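Life on the Rocky Shore: notes for week four
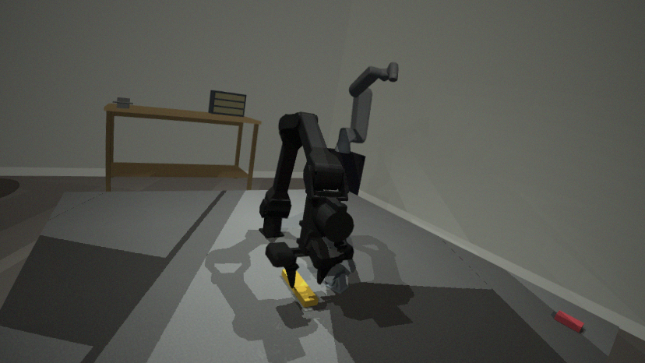

Simulated robot arm with its gripper down at a small yellow block.

Right, week four, and we've reached my favourite bit of the whole module: the strip of shore between high and low tide. If you missed the last session, get the plankton notes off Farhad Kazemi before you read on, as I'm going to assume you know what a larva is.

So, the intertidal zone. Twice a day on most British coasts the sea goes out and leaves everything stranded, and twice a day it comes back and batters them. I still find it amazing that anything lives there at all! The animals have to cope with drying out, with sun, with rain (fresh water is nasty stuff if you're a limpet) and with gulls.

We split the shore into bands. At the top is the splash zone, mostly lichens and tiny periwinkles tucked into cracks. Then the upper shore, with channelled wrack, which can lose a huge amount of its water and still recover. The middle shore is barnacles, limpets, mussels and bladder wrack. The lower shore is only uncovered for a short while, and that's where you get kelp, sea urchins and the odd starfish.

Barnacles first. People think they're related to limpets, but they're crustaceans, so cousins of crabs. The larva glues itself down head first and spends the rest of its life kicking food into its mouth with its legs. Lovely.

Limpets graze on algae when they're covered and many go back to the same spot, called a home scar. The shell grows to fit the rock and keeps the water in.

Anemones pull their tentacles in and turn into blobs of jelly. Please don't poke them.

Saturday trip to Fliltton: meet at the slipway, wellies on, waterproofs in your bag. Yasaman Kiani has the quadrats and the tide table. Work in pairs, start at the top of the shore and follow the tide down. Put every stone back the way you found it, weed side up.

Reading before then: the chapter on zonation, from page 70 to page 72. Bring one question about it, written down (yes, I will ask).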